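Drucken | Per E-Mail versenden

26. November 2018, von der Suppenkasperin

Linsensuppe mit Maroni, und warum ich nie wieder ohne Essig koche

Also, ihr Lieben, es ist soweit: Suppenzeit! Ich habe im Oktober schon damit angefangen und seither gab es bei uns gefühlt jeden zweiten Abend etwas aus dem großen Topf. Den habe ich vor Jahren bei Kika im Abverkauf mitgenommen, er wackelt ein bisschen auf der Platte, aber ich hänge an dem Ding. Die Linsensuppe mit Maroni ist heuer mein absoluter Liebling. Sie macht satt, sie ist schön sämig (ganz ohne Obers!) und am zweiten Tag schmeckt sie noch besser.

Bei den Linsen bin ich heikel geworden. Rote zerfallen mir zu schnell, Tellerlinsen mag ich lieber im Salat, also nehme ich kleine braune Berglinsen. Die muss man nicht einweichen, nur gut abspülen und kurz durchschauen, ob sich ein Steinchen versteckt hat. Mir ist das einmal passiert, seitdem schaue ich zweimal.

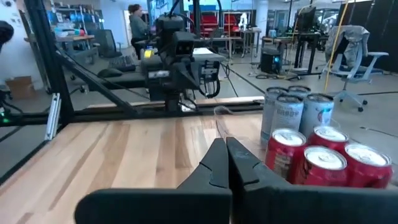 Rote Dosen auf der Holzplatte

Die Maroni kaufe ich vorgegart. Ja, ich weiß, frisch wären sie schöner, und ich habe das auch einmal durchgezogen, mit Kreuzschnitt und verbrannten Fingern und allem Drum und Dran. Nach einer Stunde Schälen hatte ich eine kleine Schüssel voll und keine Lust mehr auf Suppe. Die vakuumierten tun es wunderbar!

Angefangen wird mit Zwiebel, Karotte und einem Stück Sellerie, alles klein gewürfelt und in Olivenöl angeschwitzt. Nehmt euch dafür gute 10 Minuten und lasst die Hitze unten, das Gemüse soll weich und süß werden und keine dunklen Ränder bekommen. Dann ein Löffel Tomatenmark dazu, kurz mitrösten, Linsen hinein und mit 1.000 ml Gemüsebrühe aufgießen. Ein Lorbeerblatt, ein Zweig Thymian, Deckel drauf.

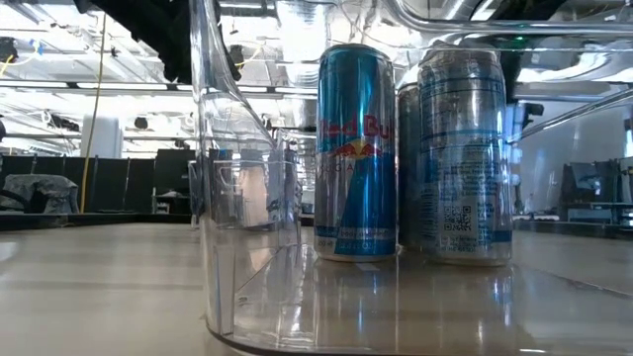 Gesalzen wird bei mir erst, wenn die Linsen weich sind, das hat meine Oma so gemacht und ich bleibe dabei. Nach etwa drei Vierteln der Kochzeit kommen die Maroni dazu, ein paar davon hebe ich auf und brate sie extra in Butter, bis sie außen knusprig sind. Die sind zum Drüberstreuen, und meistens ist die Hälfte weg, bevor die Suppe am Tisch steht. Am Ende püriere ich drei Schöpfer voll und rühre sie wieder unter.

Und jetzt der Essig! Ein guter Schuss Apfelessig ganz zum Schluss, Herd schon aus. Ich habe die Suppe jahrelang ohne gekocht und immer gedacht, da fehlt Salz. Probiert es mit einem Teelöffel und tastet euch vor, ich lande inzwischen bei zwei Esslöffeln, aber ich mag es auch gern sauer.

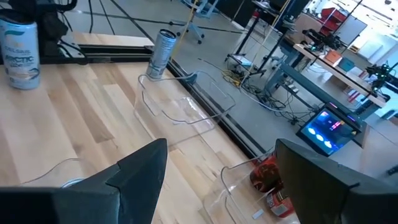 Was dazu passt

Dunkles Brot natürlich, am liebsten getoastet und mit Knoblauch eingerieben. Wer Fleisch mag, lässt ein bisschen Speck mit den Zwiebeln aus, dann aber beim Salzen aufpassen. Einfrieren geht auch sehr gut, nur die gebratenen Maroni macht ihr bitte immer frisch. Nächstes Mal gibt es dann endlich den Kürbisstrudel, den ich euch schon so lange verspreche!

Drucken | Per E-Mail versenden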